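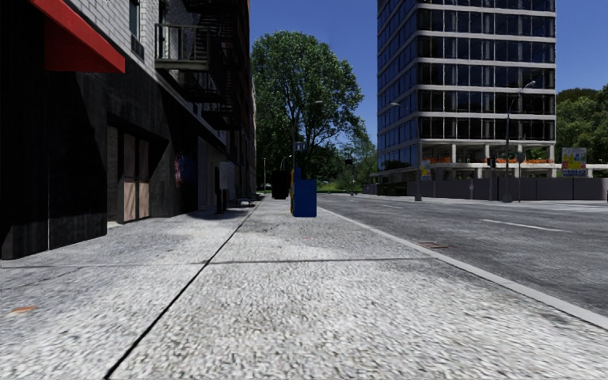 Sidewalk delivery robots – what rules should I test against in the simulator?

Asked by flesska_pm

I'm setting up simulator runs for a small delivery bot and our city (Lellville) has no robot ordinance yet. I'd like to have some sane rules in place before April, when we want to go outdoors for real. Right now I only score whether it arrives and whether it hits anything, and that feels thin. What do you all check? Speed limits, distance from the curb, stopping at crosswalks? I have 400 routes on one city block map and can rerun them overnight.

3 answers

Roald Forsberg
I went through this last year with our Deten carts. Write your own rule sheet first, then make every rule a pass/fail in the log. Mine says the bot never puts a wheel over the curb outside a marked crosswalk, comes to a full stop before entering one, and slows down next to doorways, especially recessed ones where somebody can step out. Then there's street furniture. Boxes and bins standing out on the walkway squeeze the path, and my planner loved to cut toward the road to get around them. I made it wait or turn back if the gap left for a person was too small. Oh, and run the same routes with the sun moved – hard shadow along a building messed up my detections way more than I expected. Keep the seed with each failed run! I lost a good one, run 3553, and never got it back.

kerbside10
just cap it at walking speed and you're fine

Venkataraman
I wouldn't stop at a speed cap. Ask the city's public works office what they'd want to see, ours was happy to talk. Also add people to your runs if you haven't, including wheelchair users and someone walking a dog on a long leash. My first 2 weeks were all empty sidewalks and the scores looked great, so yeah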